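Stuvance Round Pedestal Table
Item 3071
Sold by Mikport. Updated 2021-04-14.

The Stuvance is a small round table for break corners, shared workrooms and other places where a square table takes up too much floor. It has one center pedestal, so there are no corner legs to work a chair around. The top and the base have the same light wood finish.

The table was made to go into rooms that already have a lot in them. It suits plain workshop and lab spaces with pale floors and white walls, and the light finish does not show dust as much as our black version did. That version was dropped in February.

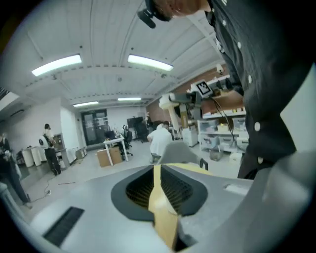

Workroom with ribbed white ceiling panels and fluorescent lighting.

Under fluorescent tubes the wood color looks a little cooler than it does by a window. If you are matching other furniture, order a finish sample first and look at it in the room where the table will stand. Samples are free and ship in a flat envelope.

Using the table

The top is the right size for two people with drinks and a notebook each. Three can sit at it for a short break. Leave enough floor on one side to pull a chair all the way out. The splayed legs reach outward at floor level, so measure there as well as at the top. Keep extension cords clear of the legs when you move the table.
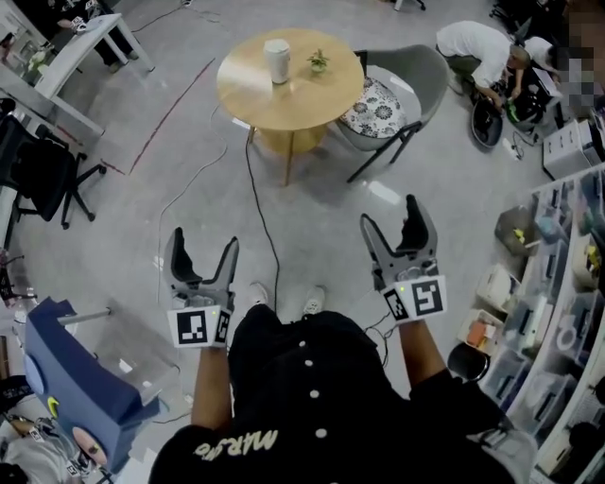
Round table in light wood with a gray shell chair and patterned seat cushion.

Chairs are sold separately. Most shell chairs with metal legs will fit, and so will the Baneck stool from our own range. The Mokgethi seat cushion comes in plain and floral covers.

Assembly and care

The table ships in one carton with the top and pedestal apart. One person can put it together in 20 minutes with the hex key supplied. Tighten the bolts again after the first week. Wipe with a damp cloth and dry right away. Do not use scouring pads. Put a saucer under potted plants.

Price: $240
Carton orders over $1000 ship free
Returns accepted unassembled, in the original carton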